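Parents Wanted: Talk With Us About Bedwetting and Broken Nights

Claltness is looking for parents and carers of children from four to nine years old who still wet the bed, or who have started again after a long dry time. We are preparing a free guide for families, called Pralledico, and we want it to come from the daily life of real homes. For this we need your stories, your routines and also your complaints.

Last year we put a short questionnaire on our website and received 2,622 answers. From these, 2,130 came from parents who get up at night at least one time in the week to change a bed. The answers were very useful, but a questionnaire has small boxes, and many of you wrote in the margin that there was more to say. So now we would like to speak with you in person or by telephone.

What we will ask you to do

1. A first call. It takes half an hour and we choose the time together. We ask about your child's sleep, the evening drinks, who gets up, and what you have already tried. Evening calls are possible until 9:30 p.m.

2. A night diary for two weeks. You write a few words each morning: what time your child went to bed, if somebody woke, how the bed was, and how you feel yourself. We also ask for the number of extra laundry loads, because in the questionnaire 271 parents named the washing as the hardest part, before the lost sleep.

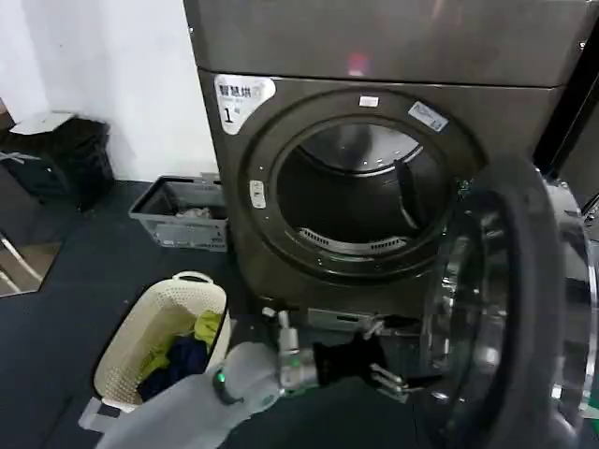
3. A group conversation. Four to six parents meet with us in the afternoon for ninety minutes. There is tea and something to eat. Younger brothers and sisters can come, and we have a play corner in the same room. If you don't like to speak in a group, please tell us and we will make a second call instead.

4. Reading a draft. In November we send you two chapters of the guide. You mark everything that sounds wrong, too strict or not possible in a home with tired people.

Who can take part

You can take part if you live with the child at least half of the week. It is no problem if your child wears night pants, or if you wake your child before you go to bed yourself, or if you do nothing special and wait. We do not look for a correct method. Grandparents who have the child overnight on a regular basis are also welcome, and so are foster parents.

We can't include families who are at this moment in a hospital program for the bladder or kidneys. If your child has pain, is very thirsty all the time, or suddenly began to wet during the day, please speak first with your doctor. We are not a medical service and can't give advice about treatment.

What you receive

Every family gets a gift card after the diary and a second one after the draft reading. We also pay the bus or parking for the group conversation. You will get the printed guide when it is ready, with your first name in the thanks, if you wish so.

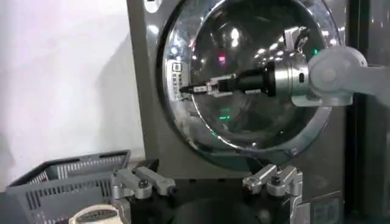 Claltness | Family Nights Team

Your information stays with our team. We change the names of all children in our notes, and the recordings of the calls are deleted when the guide is printed. You can stop at any moment and you don't need to give a reason. The gift card for a finished part is still yours.

Please talk with your child before you write to us. Some children are fine with it and some are ashamed, and if your child says no, we would prefer that you wait for another time. For the older ones we have a one-page letter in simple words, which Shanti Gautam can send you before you decide.

How to apply

Use the contact form on this website and choose "Family Nights" as the subject. Write your first name, the age of your child, the best hours to reach you, and the language you would like to speak. We can offer calls in English, Mandarin and Nepali. Xiaoyan Yuan reads all messages and will answer you within one week.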